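The Allocation of Wengate House
A short story

The Wengate Housing Trust received 2,070 applications for its new building and had 80 apartments to give. What follows concerns the last of the 80.

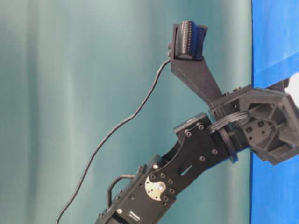 By Ifigeneia Kontogiannis
Published May 2022

The Trust's rules stated that all apartments were to be allocated by need, and that need was to be expressed as a score. Apartment 4C had been offered to the household of Tatu Lema, whose score was the highest remaining. The offer was sent by registered mail. No reply was received within 30 days, and the file was returned to the allocations office marked "lapsed."

Attila Vincze had held the post of allocations officer for most of his working life. He had closed lapsed files before. The procedure required a signature, a date and the name of the next household on the list. He supplied the date. Then he put the file in his drawer and went home to Stillirard on the late bus.

On the following morning he informed the director that the matter of 4C was under review.
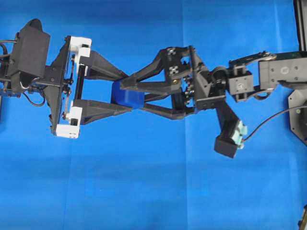
Évan Lecomte asked under which section of the rules a lapsed offer could be reviewed. Mr. Vincze replied that he was looking for it. The director observed that an apartment standing vacant cost the Trust money, and that the next household had also been waiting. Both statements were correct, and Mr. Vincze wrote them down.

He then did something for which the rules made no provision. He took the bus to the address on the application, a rooming house behind the Mamason bakery, and rang the bell. The woman who answered said that Mrs. Lema had moved in April, with the children, and had left no address. There was a letter for her on the hall table – there were several – and one of them was his own. 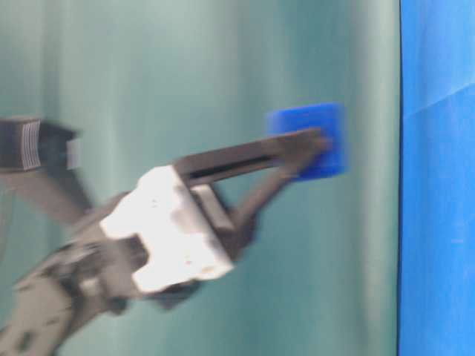

The plans of Wengate House had been pinned up in the allocations office since the first public meeting. Mr. Vincze stood in front of them with the letter in his coat. The architects had drawn two long wings closing on a single staircase, much as the two dark gray fingers in the photograph come together at their tips, and 4C lay just at the point of meeting. It had windows on both sides. He had noted this when he made the offer and had not put it in the letter, there being no box for it on the form.

He wrote a second letter. He sent copies to the school, the clinic and the Swai Street shelter, and he stated in each that the offer remained open. This was not yet true.

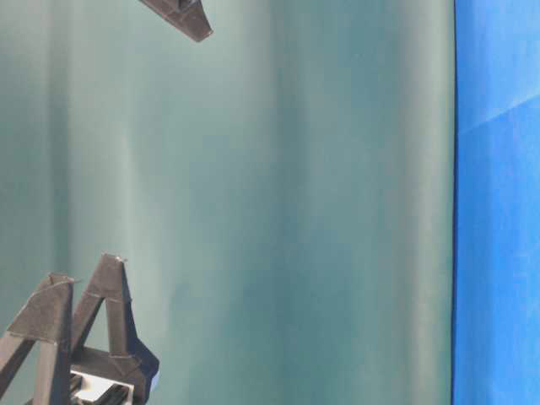
Kipchumba Biwott called from the shelter six days later to say that the letter had been handed over, and that Mrs. Lema wished to know whether there had been some mistake.

"There has been a delay," said Mr. Vincze. "Please tell her that it was ours."

He took the file from the drawer, crossed out the word "lapsed," and carried it down the corridor to the director's door.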